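**Clandville, 1st July** – A two-man project in a shared workshop on the edge of town says its humanoid robot can now pick up laundry in a bedroom. Whether that amounts to housework is another matter.

The robot goes by the name of Duna. It has been put together by Hartmut Wunderlich, a retired elevator technician, and Arne Kettler, who repairs farm equipment, on two benches they rent at the Gerlach workshop. The pair bought the body secondhand with one bad knee and a dead battery pack. They have replaced both, rewired the arms and written most of the software that tells the hands what to do. They call the whole effort Clenine, and it has a page on the workshop's website that promises "a helper for the ordinary home."

That is a large promise for a machine that has so far been tried on one chore.

The chore is this. Clothes go in a basket beside a bed. Duna is supposed to take them out one at a time and lay them on the bedspread, where a later version may fold them. Folding is not working yet. Kettler said it was "close," a word he also used in a note to workshop members last September, when the job was still getting the fingers to shut on a towel.

The two men keep a log, and to their credit they let this reporter read it. The latest entry covers 100 attempts at lifting one item from the basket and putting it on the bed. Duna managed 79. The website rounds this up to "most of the time," and that's fair enough as far as it goes. The log is less clear about what counted as managing. An item that landed on the bed in a ball was a success. So was one that landed with a sleeve hanging over the side. A shirt that came up with a sock stuck to it was marked as a success the first time and a failure the second, and neither man could say why.

"We should write the rule down," Wunderlich said. He then wrote it down, on the back of a parts invoice.

The failures are more interesting. Dark clothes on top of other dark clothes give the most trouble, because the software can't tell where one piece stops and the next one starts. Anything light gets picked first. Kettler describes this as the robot having a preference. It would be simpler to say that it can see the white ones.

Then there is the question of who is doing the work. In part of the testing, a person steers the arms from a headset, and the recorded movements are used later to teach the software. There's nothing wrong with that, and plenty of larger outfits do the same. But the log doesn't always say which attempts were steered and which were not, and the website doesn't mention steering at all. Asked how many of the 79 were done by the robot alone, Wunderlich said he would have to go back and check. He had not done so by the time this was written. 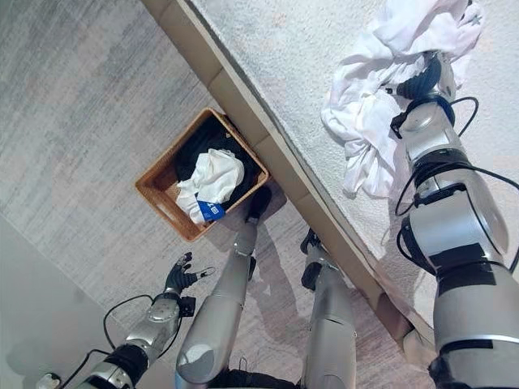 Cost is the other thing the website is quiet about. The men say they haven't added it up. The workshop charges them for the benches and for power, the hands were bought new, and the replacement battery had to be ordered twice after the first one turned out to be the wrong voltage. A laundry basket's worth of clothes can be moved to a bed by anyone with two working arms in less time than it takes Duna to start up, which is 5 minutes by the log.

Kettler's answer is that plenty of people don't have two working arms. His mother has trouble bending down, he said, and a basket on the floor is exactly the kind of thing she can't get to anymore. It is a good answer. It would be a better one if the robot could be left alone in a room with her, and both men agree that it can't. Somebody stands by with the stop switch whenever it is powered up. Wunderlich won't run it with children in the building.

The cables are a sore point, too. They run outside the arm housings because that made repairs easier, and other members have asked what happens when one of them catches on a bed or a door handle. The men say they plan to cover them. They also plan to retrain the grip, try heavier cloth, and get the knee to stop clicking. No dates were given for any of it.

Other users of the Gerlach workshop are split. Some like having the project around and stop by to watch. Others would like the corner back. Complaints so far have been about space, and about a compressor that was moved to make room and never put back – the robot itself seems to bother people less.

What the project has, on the evidence of the log, is a machine that can often get hold of a piece of cloth and set it down again nearby, under supervision, with some amount of human steering that hasn't been sorted out on paper. For two people working evenings, that's a respectable amount of engineering. Home repair forums are full of humanoid builds that never got past standing up.

It isn't a helper for the ordinary home, though, and the website should probably stop saying so until there is a log that separates steered attempts from the rest. Wunderlich said he had no objection to changing the wording. Kettler wanted to wait and see how the folding goes.

The next round of tests will use the same basket with more dark clothing in it, and the two men say the new log sheet will have a column for steering. Members who want to watch should ask at the front desk first and keep to the door side of the room while the robot is on.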